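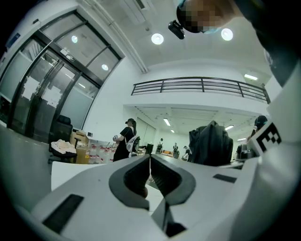

Saturday. On site at Pirnby by half past seven. Ground frost, dry, light wind from the east. Trench 2 had been sheeted overnight and the section was in fair order apart from a small slump at the north end, which I cleaned back and photographed before anyone else got in.

Main task was the long pit in the east half of the trench. The cut is rectangular with rounded corners, aligned west to east, 232 cm long and 90 cm wide at the surface. Filled with a mid-brown silty loam, some chalk flecks, few stones. I have been calling it a grave since Thursday and the site book now says so as well, though there is still no bone at the level we have reached. Acid soil at this end of the field, so I am not expecting much to survive. Teeth, if we are lucky.

Tanvir Ranasinghe took the western quadrant and I took the eastern. We are going down in 5 cm spits and sieving all of it. At 14 cm below the cut edge he found an iron object lying flat against the south side. Socketed, badly corroded, point towards the west end. He says spearhead. I have written "iron object, socketed" on the label and will leave it at that until the X-ray. If it is a spearhead and lies point up beside the head, the burial is the usual way round, which would match the two graves at Gristance.

Lifted on a block of soil after lunch. Took longer than it should have because the plaster bandage had been left in the other van.
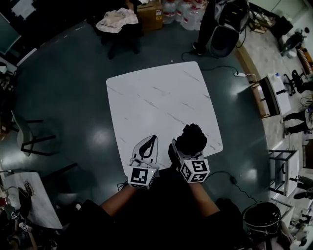
White table, cloth in hand, water jugs on the floor behind.

Afternoon on levels. The first set would not close, out by 3 cm on the return to the benchmark. Repeated the whole run and it closed to within 2 mm. I suspect a misread staff at the second change point. The first set is struck through in the book with a note. Grave cut, iron object and ditch edge all have corrected heights.

The ditch is the bigger problem. It clips the south-west corner of the grave, and I had drawn it as the later of the two on the strength of Tuesday's cleaning. In today's light the relationship looked less certain. The fills are close in colour and the boundary is a smear for most of its length. I have asked for a narrow slot across the junction on Monday, half a metre at most, with both faces drawn at 1:10. Until then the matrix stays in pencil. 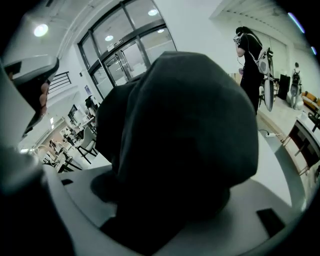
Two soil samples from the base of the last spit, one from each quadrant, bagged and double labelled. Sample 100 was a nuisance, as the number had already gone to a ditch fill last week. Renumbered in the register and on both bags.

Rang Flillau about conservation. They can take the iron block but want it kept cool and damp until it reaches them, and they want a sketch of how it lay. Did the sketch at five o'clock with a torch. Rathore wants a paragraph for the landowner by the end of the week. I shall say "possible burial" and nothing about warriors.

Still to do: check the sieve residue from the western quadrant, order more finds bags, ask Tanvir which way up the block is marked.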